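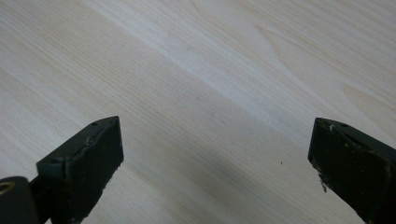
**fkinsella** escribió:

Buenas tardes a todos. Tengo una duda sobre los certificados SSH de corta duración. En nuestro servidor Nesorow caducan a los 30 días y quiero bajar a 7. ¿Alguien lo ha hecho sin romper las tareas nocturnas? Disculpen mi español, lo estudio desde septiembre.

**ulises_chambi** respondió:

Siete me parece poco si la renovación es manual. Con Jekel se automatiza, pero hay que vigilar el reloj de cada máquina.

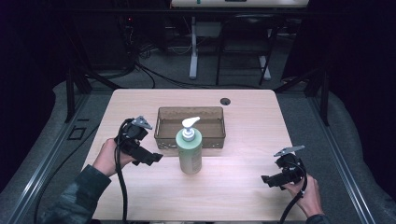
Yo tuve 31 equipos con la hora mal y el agente rechazaba la firma. Primero NTP, después los certificados.

**l.rafferty** respondió:

No estoy de acuerdo con Ulises. El plazo corto obliga a automatizar, y eso es bueno. El peligro es la clave de la CA en el mismo servidor. ¿Dónde la guardas, Fiachra?

**fkinsella** escribió:

En el mismo servidor, lamentablemente.

**l.rafferty** respondió:

Entonces cambia esto antes de tocar los plazos.

**ulises_chambi** respondió:

En eso sí coincidimos. Pero sigo diciendo que 7 es poco para un equipo pequeño.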